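Brurumden moving-box lists

README, version 2, last touched 1 February 2020

Plain text lists of what people put in boxes when they move house. One row per box, as typed by whoever packed it. Collected in Brilville and the villages close by. Sizes, labels, contents, which room it came out of, which room it was meant to go in. No addresses, no names, no prices.

If you only want the rows, get boxes.csv and skip the rest. Though please read the bit on rooms first, everyone gets the rooms wrong.

What's in the folder

boxes.csv - the main file, 1000 rows, UTF-8, comma separated, quotes around anything with a comma in it
rooms.csv - room words and what we folded them into
labels_raw.txt - box labels exactly as written, spelling and all
tahiri.py - the cleanup script
notes.txt - my notes, messy, kept because people asked

Columns in boxes.csv

box_id: just a number. Gaps are fine, those are rows people asked us to pull.
household: a code, not linked to anything.
size: S, M, L or blank. Blank means they didn't say. Please don't fill it in with M.
label: what was written on the outside. Often nothing.
contents: free text, semicolons between things.
room_from, room_to: see below.
fragile: y / n / blank. Self reported, and people differ a lot on this. One household marked a box of towels as fragile and a box of jam jars as not.
reused: y if the box held something else before, from a shop or a delivery. Added in version 2 so a lot of the older rows are blank.

Rooms

33 households, and nearly as many ways to say living room. Lounge, front room, TV room, big room, "downstairs". rooms.csv folds these into a short list. The original word is kept in room_from_raw and room_to_raw. If you care how people talk about their homes, use the raw columns. If you're making a chart use the folded ones.

"Misc" is not a room but plenty of people used it as one. Left alone.

Box contents

Most of the soft stuff goes in late. Bedding, cushions, toys, whatever was still being used the night before. Small packets get tucked in the corners and then don't make it onto the list, so contents is short for those boxes. Tissues, batteries, tea bags, hair ties.

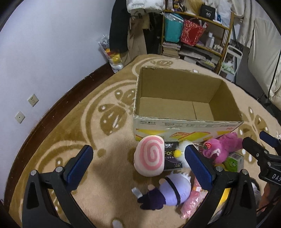
Empty carton on a blanket, spiral cushion against the front.

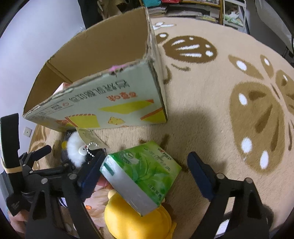 Soft things are also where the wording goes all over the place. The same item can be a plushie, stuffed toy, soft toy, teddy (not a bear) or just the animal's name. A row that says "rabbit; lamp; rug" does not have a live rabbit in it. We checked. Tahiri has a small list for these but it misses plenty, so search contents by hand if toys matter to you.

Food is spotty. People eat it down before a move, or they give it to the neighbors. Don't use these lists to say what anyone keeps in the kitchen.

How it was collected

A one page form, paper or web. Paper ones typed up by me in January, so blame me for typos that look like the same typo over and over ("kithcen"). Fixed in contents, not fixed in labels_raw. Households filled in the form while packing, or that was the idea. A few did it at the other end from memory, those have from_memory = y and are noticably shorter.

Zarkton Storage let us leave forms on the front desk. They didn't pay for anything and didn't see the rows. It does mean people who rent storage are over-represented, and they have more L boxes than you would expect.

Known problems

Size letters are not measured. S from one household is M from the next.
Contents sometimes runs over two boxes, "see last box" and so on. Not split.
Labels not in English were kept as typed. A few got mangled by the first web form, those are marked bad_text.
Some rows list a bag or a suitcase as a box. Fine by us.
Duplicate rows for household 14: one is a correction of the other but I never found out which. Both kept.

Running the script

python tahiri.py boxes.csv out.csv

Needs nothing besides Python 3. Overwrites out.csv without asking, careful. The --rooms flag redoes the folding if you edit rooms.csv. The --strict flag drops any row with a blank in it, which leaves you very little.

Use

Fine for class work, spelling stuff, word lists, box planning, whatever. Please don't try to work out who the households are. Say "Brurumden lists, version 2" if you write something up.

Corrections

Send the box_id, the column and what it should say. One per line if you can. Whole edited copies of the csv are hard to merge and tend to sit there for weeks.

To do

weights, if anyone ever weighs a box
split out garage and shed
a form that works on phones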